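**Workspace marking** is the practice of dividing a robot worktable into fixed zones with tape. In textile handling the lines give operators a shared reference for placing garments. The Undico guideline, revised in July, calls for straight lines and clear crossings.

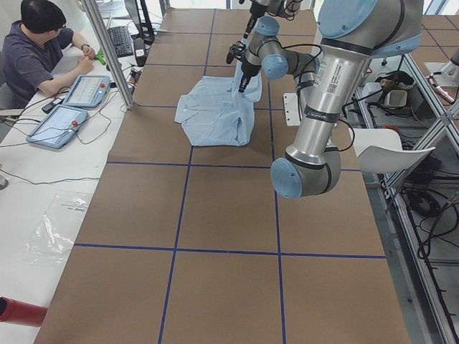
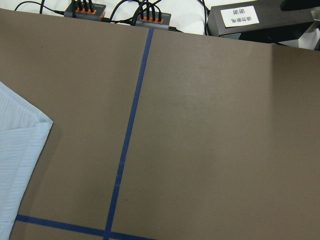

*Blue tape lines on a brown work surface, with a garment or cloth on it.*

Worn tape is replaced after 40 shifts – sooner if an edge lifts. Stop buttons stay within reach of the seated operator.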